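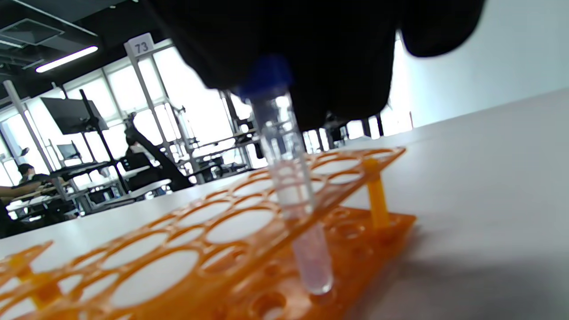
I started the Zollov notes because my sister asked me when a robot would do her dishes, and I gave her such a long, rambling answer that she hung up on me. So this folder is my attempt at a better one! It covers small chores, the kind a person does with half a mind on lunch, and the first one is racking tubes. A little clear tube with a blue cap has to go down through a round hole in an orange rack, and it's see-through, so a camera looking for its edges mostly finds whatever is behind it (windows, in our case). My sister could do it while yelling at her kids. Machines are still pretty bad at it.

What's in here

There are 1242 clips in this release, 872 of them tube racking and the rest split between cup stacking and folding dish towels. Each clip has a short text note on what the person was trying to do. I wrote most of the notes myself and Irfan Niazi fixed my spelling, so blame me for the vague ones.

Folders

1. furville: close-up clips of the hand and the tube. Gloves are black and caps are blue, and the fingers often hide the cap at the exact moment you want to see it. Sorry, that's just how hands work.
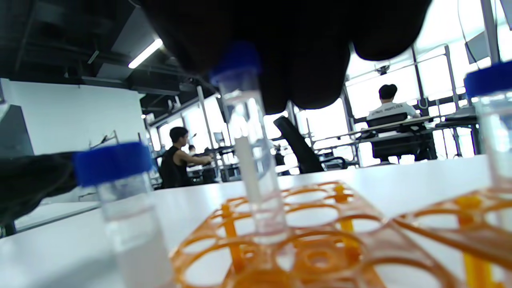

2. drarnstead: the wider view looking down at the table, both hands in it. I'd start with these if you're new, they're so much easier to follow.

3. dagdelen: towels and cups (the name should be Dağdelen, but my unzip tool hated the ğ).

So, can they do it yet?

Kind of! My own small model, trained on the furville folder, got the tube in on 35 percent of its tries. It does fine when the rack sits flat and square to the table. Tip the rack or pick it up and everything goes sideways. People regrip without thinking, and I haven't found a good way to teach that.
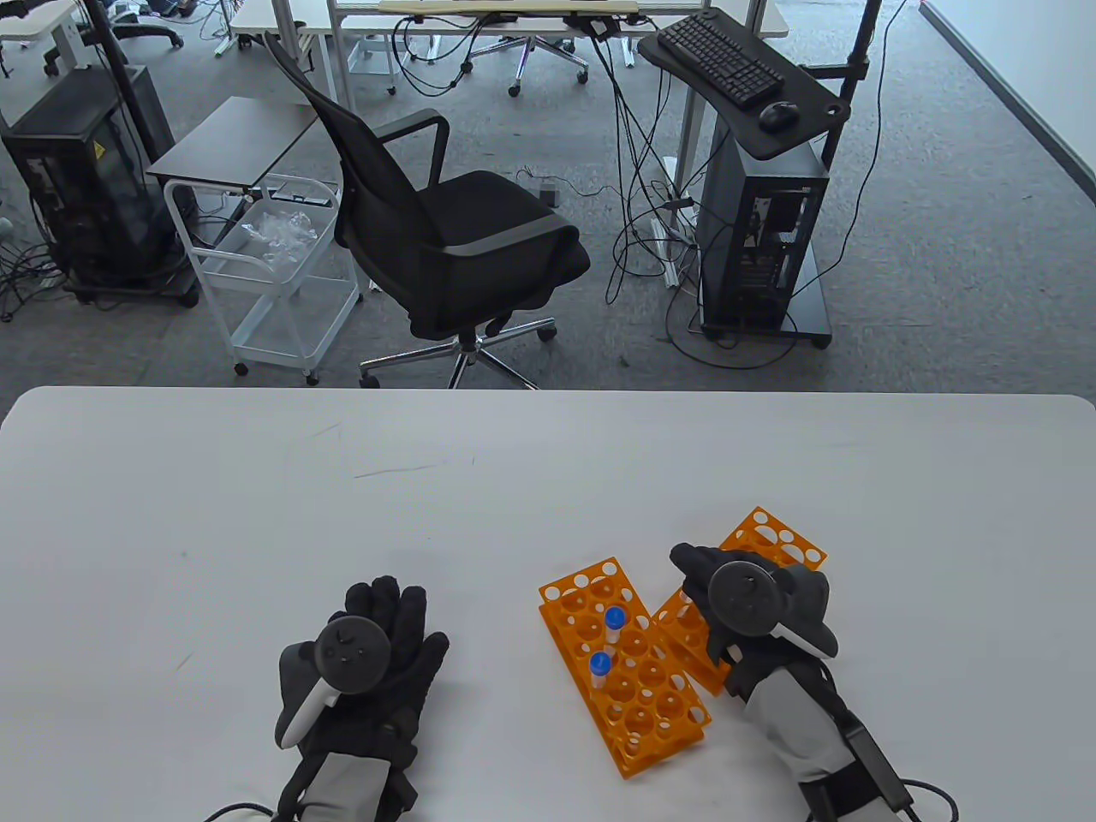 Two-handed work from the wide view: one rack flat on the table, the other in the right hand.

Known problems

Bright windows wash out a lot of the close-ups. Clips over 4000 frames got split in two, and the second half has no text note. I'll fix that in August if work lets up.

Last updated 20 Mar 2021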